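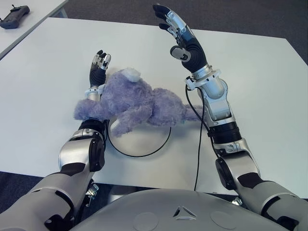 How did we do today? Ustyna Chornovol would like you to skip the question

Print
E-mail

May 12, 2025

Ustyna Chornovol wrote customer surveys for a living, first at a small shop called Colau and then at Vekura, where she stayed until last June. She left without a party. When we met at a diner near the bus station, the receipt came with a web address and a promise of a free slice of pie for two minutes of my time. She read it, folded it in half and put it under the sugar.

I should say that I went in doubting both sides. I don't think surveys do much, and I don't fully trust people who find this out only after the paychecks stop. I put that to her before the coffee came.

"That's fair," she said. "I knew for years. I had a mortgage and I liked the puzzles. You try to word a thing so that a tired person answers it the same way twice. It's good work, up to the point where you hand it in."

What happens after that point is her complaint. At Vekura, she says, a report would go to the client with every written comment attached at the back, and the client would call to ask whether the front page could be made shorter. The front page held one score. "They wanted the score and an arrow. If the arrow went up we were clever. If it went down, they asked us to look at the wording again."

I asked if she could name a case. She named Totex, a chain of dry cleaners that has since changed hands.
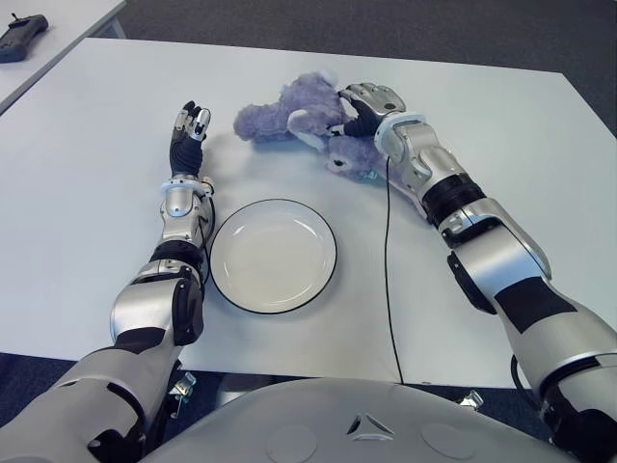 Vol. 7, No. 3

Totex had a slip stapled to each bag. The customer marked a number and dropped it in a box on the counter, right in front of the person being graded. "You can guess how that goes," Chornovol said. "Nobody is going to give the woman a two while she's holding your coat." The scores were so high that the chain printed them on its windows. Meanwhile the comments, the few that came in, kept saying the same thing about missing buttons.

She wrote a memo. She suggested a mailed card, to 200 customers at a time, with a single open question on it. She has kept a copy of the memo but not, I noticed, of any answer to it. When I asked whether the card would have brought back anything useful, she took a while.

"Maybe 20 cards," she said. "Half of them about parking. But you'd have heard about the buttons."

I am less sure. It seems to me that a company with a box of complaints about buttons already knows about the buttons, and that a better card would have ended up in the same drawer. She shrugged at this and said a better card is cheaper to ignore, at least, than a bad one that lies to you.
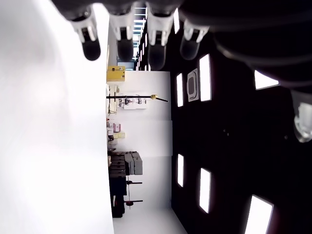
One former coworker, reached by phone, thought she was being too hard on the trade and told me that plenty of clients did read the comments, only they read them in the evening and never said so. Asked for an example, the coworker offered a hotel that had changed its pillows. Chornovol laughed when I passed this on. She remembered the pillows. The old supplier had gone out of business.

We talked for a while about the tip screens and the row of smiling faces by the airport restroom, which she dislikes more than any paper form. Children press them. Cleaners press them too, she suspects, and she would not blame them.

The part that bothers her most is pay. At Kristiansen, a furniture seller and her last big account, a delivery driver's bonus hung on the weekly score, and anything under a perfect mark counted as a failure. "So a man carries a sofa up the stairs, the customer thinks he's very good, gives him four out of five, and costs him money. She thinks she paid him a compliment."

Did she object?

"I put it in a footnote," she said.

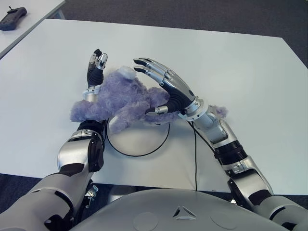 Surely the answer is for everybody to mark five and be done with it, a man at the next table put in. He had been listening for some time and made no secret of it. Chornovol told him that this was what most people did already, and it was why the numbers were no good to anyone. He said the driver would still get his bonus. She had to grant him that.

I asked what she does herself when the e-mail arrives. She deletes it, unless a worker's name is on it, and then she gives the top mark in every row without reading the questions. If something has gone wrong she calls the store and asks for the manager. That works more often than I would have expected, if I take her word for it, though she admits she has a good voice for it and free afternoons.

She is now teaching an evening class in form writing for the county: tax forms, permit forms, the sheet you fill in to get a dog license. She likes it better. Forms of that kind get read, she says, by somebody who needs the answer.

On the last night, the county has her students fill out an evaluation. She didn't write it. It has a scale from one to five.

Print
E-mail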